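Drulum Sorting Table: Where We Are at the End of October

October 31, 2025

Hello again to everyone at Tanavach! This is the second of our reports on the block sorting sets, and I'm happy to say there's a lot more to tell you than there was in April, when I was mostly writing about paper and glue. Get a coffee, because I've got a fair bit to get through.

First, the table. You may remember that our original plan had printed mats with a pattern of squares on them, and that the first batch curled up at the corners and slid all over the place. We gave up on mats in the summer. Now we cover the whole top in brown paper, pull it tight, and lay the squares out with dark blue tape. I love it. It costs next to nothing, you can pencil notes on it, and when it gets scruffy you peel the lot off and start over on a Monday morning. One roll of paper has lasted us since the change and there's plenty left on it. The tape was $208 for the year's supply, and I'll admit I bought too much.

The squares are bigger than the ones on the mats. We had a long back-and-forth on that (I wanted them small, everyone else wanted them large, I lost) and the large ones are better. A block can sit in a square with room on all sides, so you can say "the orange one, middle row" and people know which one you mean.

Then the blocks. We tried painted wood, which chipped, and hard plastic, which made such a racket in the Olszewski building that the office downstairs came up to ask what we were doing. Foam has fixed both. The cubes are small and light and quiet, and the colors are strong enough to tell apart across the room. We bought 800 of them from Zunell and 588 have been checked and sorted into sets. The rest are still in their cartons by the door, where I walk into them most days.

And trays! Each layout gets one, placed among the squares near the front with the blocks set out beyond it, and every layout starts with the tray empty. We have them in more than one color now.

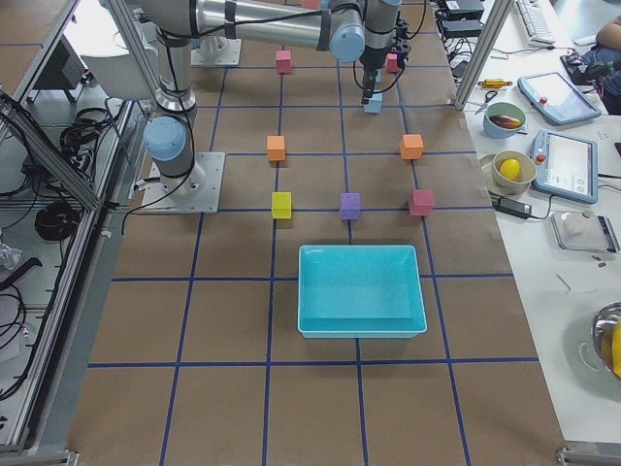
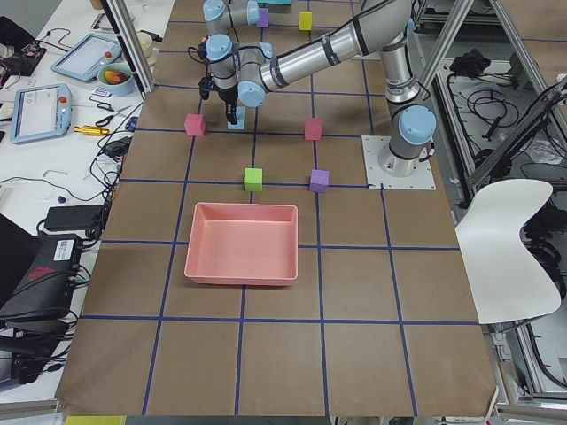
Two of our layouts, one with the light blue tray and one with the salmon-pink.

Program lead, Drulum Sorting Table
Report to Tanavach, second period

Now for what's been less smooth.

The colors, to start with. Pink and red are fine side by side in daylight, but in the late afternoon with the ceiling lights on they get closer than I'd like. Same with the yellow and the lime green. I've asked Zunell whether they can send a darker red, and they've said yes in principle, with a minimum order that made me wince. My plan is to keep the colors we have and change the layout cards so that pink and red never share a row. That's an evening's work with a pair of scissors and I'd sooner do that than spend your money on more foam.

Second, foam picks up dust and lint like you wouldn't believe. We wipe the cubes down with a damp cloth at the end of the week and leave them on a towel until Monday. It works well enough, but I hadn't put any time for it in the original schedule, so please expect to see a cleaning line in the next one.

Third, the layout cards themselves. Some ask for eight blocks and some for seven, and a few of the early ones were written when we still had the small squares, so they don't match the table at all. I've rewritten the worst of them. The others are in a folder marked OLD, and I would like them gone by the new year.

On money, we're in decent shape. The supplies line has $575 left in it. I'd like to hold most of that back for replacement cubes, which do get nicked at the corners with use, and put a little toward storage boxes with lids. The current boxes have no lids and they don't stack. If you're happy with that, a short yes by email is all I need.

What's next: finish sorting the cartons by the door, get the new cards printed on something thicker than copy paper, and try a layout with two trays at once. I have no idea how that last one will go. The front row may turn out to be too tight for it, in which case we'd shift everything back a square and see if the far blocks are still easy enough to reach.

You asked last time for a list of the sets by color. It's coming separately, as soon as I've fixed the column where I typed purple for pink.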